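Old Dell, open again

22 August 2019

I have been meaning to write about the computer for weeks, ever since Vesela asked me whether it was worth keeping, and every time I sat down to do it I ended up making tea instead. It came out of the Brendley office in June, when they cleared the back cupboard, and I said yes to it before I'd thought about where it would go (you know what I'm like!).

I do love an old desktop, though. The side panel comes away and there is all that room to get your fingers in, and the little blue clips for the bits you're allowed to touch.

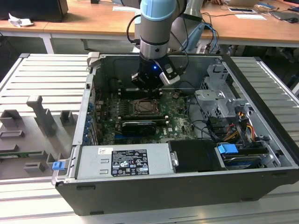

Photo: Damir Matić

The dust is a proper felt in my experience of these office machines, so I've bought a soft brush and two cans of air, and I've promised to do it out of doors. There's no heatsink on the board, so the bare socket is the thing I'm most nervous about, and I'll be keeping the brush well away from it. The graphics card is one of the low-profile ones, which suits me fine as I only want it for letters and photographs.

Edin thinks I'll spend some 90 pounds before it's any use to me. I've told him my limit is 30, and that I already have a keyboard. We shall see! Next I need to find a cooler that fits, and if anyone has one sitting in a drawer, please do leave a comment.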